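去听了一场通宵的电子音乐节

我学中文的时间不算短,但是用中文写长的文章还是很少。这个博客本来是为了练习,后来慢慢变成写音乐的地方。如果哪里用词奇怪,请大家原谅,也可以在留言里告诉我,我会改。

上个月我坐火车去了 Grirelcombe,参加那里的一个小型电子音乐节。说它小,是真的小:两个舞台,一个在旧的羊毛仓库里面,一个在外面的院子。从星期六下午三点开始,一直到第二天早上。我以前去的都是大的音乐节,要走很远的路才能从一个舞台到另一个舞台,常常走到的时候,想听的那一段已经放完了。这次从仓库走到院子,一首曲子的前奏还没有结束。

票是 60 块,包括一杯饮料和一副耳塞。耳塞我觉得应该表扬。我听现场音乐听了很多年,年轻的时候从来不戴,现在安静的房间里左边耳朵有一点细细的声音,像很远的地方有一台电视机没有关。医生说这个不会变好,只能不让它变坏。所以如果你读到这里,你也喜欢站在音箱前面,请戴耳塞。不一定买贵的。

先说交通。从我住的地方到 Grirelcombe 没有直达的火车,要在 Fustow 换车。Fustow 的车站只有一个小卖部,那天卖的三明治只剩下鸡蛋的。我买了两个,一个当午饭,一个放在包里,半夜两点的时候吃了。我后来很感谢自己这个决定,因为音乐节里面卖吃的摊位十一点就收了,只有卖酒的还开着。

到了门口,排队的人不多。检查包的工作人员看见我的三明治,想了一下,让我带进去了。手环是纸的,蓝色,洗澡以后就烂掉了,我本来想留下来夹在本子里。

下午的部分我只听了一半。第一位上台的是本地的一个 DJ,放的东西偏 house,很暖,适合有太阳的时候。院子里有小孩在跑,有人把毯子铺在地上躺着。坦白说,这种音乐我在家里很少听,觉得它太客气了。但是在院子里,有风,有人在旁边剥橘子,这种客气就变成了一个优点。我想,有些音乐是要看地方的。你不能在厨房里用手机听,然后说它没有意思。

我自己的趣味是比较硬的那一种:techno,还有一点 electro,鼓要干,低音要紧。我第一次喜欢上这种声音是在大学的时候,同宿舍的人有一盘别人录的磁带,没有写名字,A 面是一个人现场的录音,背景里还有人在喊。我听了很多遍,到现在也不知道是谁。有时候我在一个地方听到一段鼓,会忽然想:是不是这个人?当然没有办法证明。磁带后来也不见了。

晚上八点,仓库那边开始了。仓库的门很重,关上以后外面一点声音也听不见。里面的天花板很高,我开始担心声音会散掉,因为这样的房间常常有很长的回声,鼓声来一次,墙又还给你一次,全部混在一起。但是他们在天花板下面挂了很多厚的布,音箱也没有朝着后墙放。站在中间偏左的位置,声音特别清楚,我可以听出来 hi-hat 是在左边一点点。我在那里站了很久,不敢去上厕所,怕位置被别人占了。 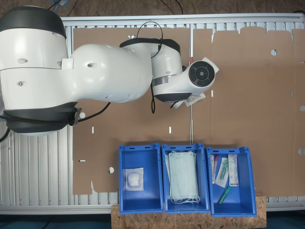
九点多的时候上来一个二人组,叫 Prestden。我来这里主要就是为了他们。他们的唱片我有三张,最喜欢的是第二张,封面是灰色的那张。网上很多人说他们第二张太慢了,没有第一张的力气。我不同意这个看法。第一张是很有力气,但是每一首都想在第一分钟就抓住你,听完整张会累。第二张愿意等。里面有一首,前面四分多钟只有一个低音和一点沙沙的噪音,你以为什么都不会发生,然后鼓进来了,进来得很小声,你甚至不确定它是什么时候进来的。

现场他们放了这一首,但是改了很多。前面的部分变得更长,低音也换了一个音色,更粗一些。我旁边的一个人闭着眼睛,身体完全不动。鼓进来的时候他才睁开眼,对我笑了一下。我不认识他,后来也没有再看见他。

他们两个人在台上几乎不说话。一个人管鼓机,另一个人管合成器和效果,中间隔着一张桌子,上面的线很多。有时候一个人抬头看另一个人,点一下头,音乐就变了。我喜欢看这种交流。现在很多电子音乐的现场,说是 live,其实大部分是准备好的,按一个键就开始。我不是说这样一定不好,准备得好也是本事。可是如果两个人真的在互相听,观众是能感觉到的,因为会有小的错误。那天晚上有一次,鼓早了半拍停下来,低音还在走,大概两个人都没有想到。管合成器的那位笑了,让低音自己走了很久,然后鼓才回来。全场都叫了起来。这是我整个晚上最喜欢的一个时刻,可是它应该是一个错误。

他们一共演了七十多分钟,最后没有加演。灯一亮,两个人就开始拔线。我本来想过去买一张唱片请他们签名,走到前面又不好意思了。我的母语不是中文,也不是那里的语言,我在脑子里准备了一句话,准备好的时候他们已经走了。

十一点以后我到院子里休息。天气变冷,有人生了一个火盆,大家围着站。我跟两个从 Fustow 来的学生聊了一会儿,他们问我第一次听现场是什么时候,我说了以后他们安静了一下,因为那时候他们还没有出生。然后其中一个人很有礼貌地说,那时候的音乐一定很好。我说,有好的,也有很多很差的,差的大家都忘记了。我们又谈到现在听音乐的方式。他们几乎不听整张专辑,都是听列表。我以前对这件事有一点看不起,但是他们知道的名字比我多得多,从很多国家来的,有一些我回家以后去找,确实很好。特别是一个从 Colombo 来的厂牌,出的东西把当地的鼓和很低的 bass 放在一起,节奏不是我习惯的四拍,我听了几遍才找到哪里是第一拍。我现在每天早上洗碗的时候放,我家里的人已经有意见了。

我想多说几句这个厂牌。他们的曲子一般不长,五分钟以内,没有很大的高潮。我们习惯的那种舞曲,有一个上升,上升,上升,然后放下来,大家举手。他们的没有这个。节奏一开始就是满的,然后里面的小东西一直在换位置。第一次听可能会觉得一直是一样的,我建议戴耳机听,音量不要大,跟着一个最小的鼓走,不要跟着低音走。这样听到第三遍,就会觉得里面很热闹。

半夜以后仓库的音乐越来越快。一点到三点之间的那位,我不太喜欢。技术没有问题,接歌接得非常干净,可是每一首都用同样的力气,没有空的地方。我认为 techno 里面空的地方很重要。鼓停下来的那一秒,房间里所有的人都在等,这个等也是音乐的一部分。如果一直是满的,听的人没有事情可以做。当然跳舞的人很多,他们可能觉得我这个意见很奇怪。我在后面坐着,把第二个鸡蛋三明治吃掉了。面包有一点干。

三点以后换了人,我又站起来了。这位放的是老的东西,很多是九十年代的唱片,而且是真的用黑胶放。有一张有划痕,每转一圈就“嗒”一声,她没有换掉,反而把下一首的拍子对在这个“嗒”上面。我不知道她是不是故意的,但是对得非常准。那一段我一直在跳,膝盖第二天告诉了我。

关于跳舞我也想说一点。我跳得不好,以前很在意,总是站在柱子旁边。现在年纪大了,发现大家都在看台上或者看自己的脚。仓库里的灯很暗,只有一种暗的红色,偶尔闪一下白光。在那样的光里,跳得好和跳得不好差别不大。而且那天晚上举手机的人很少,入口的地方贴了一张纸,请大家把手机收起来。不是强迫的,没有人来检查,可是大部分人都收起来了。我自己只写了几行字在备忘录里,所以今天这篇文章主要靠记忆,顺序可能有一两个地方不对。

最后一位我没有听完。早上五点半,天开始亮,仓库的门打开了一边,光从外面进来,里面的人都眯着眼睛。音乐变得很慢,有一点像在水里。我站在门口,一半身体在里面,一半在外面,听了两首,然后去坐头一班火车。站台上有十几个人,都戴着同样的蓝色手环,谁也不说话。有一个人坐在长椅上睡着了,车来的时候旁边的人把他拍醒。

回来以后我睡到下午,醒来的时候耳朵没有响得比平时厉害,所以耳塞是有用的。晚上我把 Prestden 的第二张唱片又拿出来听了一遍,听到鼓要进来的地方,我一直在等那个早停的半拍,当然没有。唱片里是对的。

有几位读者以前问过我用什么音箱,我顺便回答一下。我用的是二手的一对书架箱,放在离墙 14 厘米的地方,这个距离是我试出来的。再近低音会糊,再远我的椅子就没有地方放了。邻居是一位喜欢早睡的老太太,所以晚上九点以后我只用耳机。如果你也住公寓,我建议先把音箱从地板上抬起来,垫什么都可以,我垫的是两块瑜伽砖。效果比换一条贵的线要大。

如果明年还办,我应该还会去,会早一点订旅馆,不再坐早上的火车。也会把那句话提前准备好,写在纸上。三明治还是在 Fustow 买,希望那天有奶酪的。

下一篇我想写那些从 Colombo 来的唱片,我正在一张一张地听,已经订了两张实体的,还在路上。要是你们知道类似的厂牌,请写在留言里,用中文或者英文都可以,别的语言我需要查字典,会回得慢一些。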